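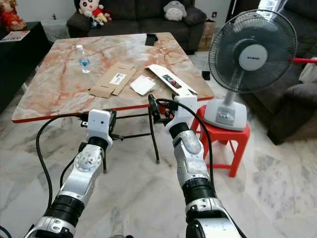
December, notebook 4, living room bay

Task for this block: clear the coffee table. Written down, the chore is one line. Trash goes in the bin, recyclables go flat in the blue crate, anything that belongs to a person goes on the tray, and the table is left bare. A ten-year-old does it in under a minute with some complaining. We have been on it since the start of the month.

Setup unchanged from the last entry except where noted. Two arms, head camera, policy trained on the Mostberg set plus our own 176 demonstrations. Planner is the Nerix build, pinned. I am not updating it until this block is finished, whatever the release notes say.

Objects this round: water bottle with some water left in it, flattened carton, small white card, long paper packaging strip, phone. All from the ordinary supply of stuff that ends up on this table. I have stopped using the printed object kit. The success rates on it were good and told us very little.

09:40. Homed both arms. Left shoulder took two tries to clear its torque fault. Same fault as last week, same joint. Reseated the connector and it went away, so the cause is still unknown.

10:05. First runs on the bottle. Clear plastic on glossy stone pattern is a poor case for depth. The label is the only part that returns a solid surface, and the policy has learned to go for the label band. Fine when the label faces us. With the label turned away the approach drifts low and the fingers touch the table. Force limit caught it each time.

Water level matters more than I expected. The grasp is tuned on empties. With water inside, the bottle swings after lift and the wrist controller chases it. Dropped lift speed by a third. Swing now dies out before the transfer. It costs time we don't have much of, see below.

10:50. Paper strip. This is the item I would call unsolved. It lies flat, there is no edge height to speak of, and the fingers are thicker than the thing they are supposed to get under. Three strategies tried:

a) Straight pinch from above. Fingers close on gloss. Sometimes friction buckles the paper and it comes up in the fold. Mostly not.

b) Slide to the table edge, let an end overhang, pinch the overhang. Works well when it works. Needs the strip to start near an edge and needs the slide to stay straight. A long strip rotates about the contact point and ends up parallel to the edge, no overhang.

c) Left arm holds one end, right arm pushes the other toward it to raise a hump, then grasps the hump. Reliable in the hands of a teleoperator. The policy does the hold and the push but times the grasp late, and the paper has relaxed by then.

Going with (b) by default and (c) as fallback. Somebody please look at whether the Ponce fingertips with the thin nail could be fitted without redoing the hand calibration. They are in the second drawer, still bagged.

11:30. Carton. Easier than it should be, thanks to the panels: there is nearly always a flap standing a little proud. The trouble comes after the grasp. A carton that has been opened out flat hangs in a different shape every time and hides whatever it is passing over. The head camera loses sight of the table for most of the transfer. On two runs the trailing panel swept the card off onto the floor, and the planner then reported the table clear of cards. Technically correct. Logged as failure.

Added a rule: carton goes last. I don't like hand-written ordering in a learned system, but the alternative is another 300 demonstrations of someone moving cardboard.

12:15. Stopped for lunch. Left arms parked, not powered down.

13:10. Phone. It is dark and reflective, and the detector sees it as a hole about as often as it sees it as an object. Grasp itself is acceptable once detected. The classification question is the serious one. Phone goes to the tray, never to the bin. In 471 logged picks across the block it has gone toward the bin once, and I hit stop before release. One is too many for anything we would leave running in a home. Interim fix: anything dark and flat goes to the tray regardless of confidence. We will get some trash on the tray. Acceptable.

The small card has the same issue in milder form. Is it packaging or does someone want it? I don't know either without picking it up and reading it. Currently routed to tray.

14:00. Full-sequence runs, all five items, carton last. 21 runs. Clean completions were in the minority, and every clean one had the strip starting near an edge. Most failures were the strip. The remainder were split between missed phone detection and the bottle tipping during regrasp. No drops onto the tile today.

Cycle time is the other number nobody wants to see on a slide. A clean run takes several minutes, most of it spent in approach and in the slow lift noted above. Faster approach is available. I am not turning it on until the low drift on the bottle is fixed.

Side note on lighting. Window glare moves over the tabletop through the afternoon and the policy gets visibly worse after 15:00. Same objects, same layout. The Mostberg data was all collected under overheads, I believe, so it has never seen this. Either we collect in late daylight or we augment for it. Collecting is more work and I trust it more.

On the general question, as it came up again at the Cakis review: can it do the chore? With someone standing next to it, part of the time. It picks up rigid things with height to them. It does not yet handle thin, clear, floppy or shiny things with any consistency, and a coffee table holds little else. I would not put it in a brochure.

To do:
- order replacement connector, left shoulder
- Ponce fingertips, fit check
- relabel the carton runs where the card fell
- late daylight collection, all five items, bottle at several fill levels
- grasp timing for (c), try triggering on hump height in place of elapsed time
- tray is too small once the dark-and-flat rule is on, find a bigger one

16:20. Powered down. Left shoulder faulted again on the way to park.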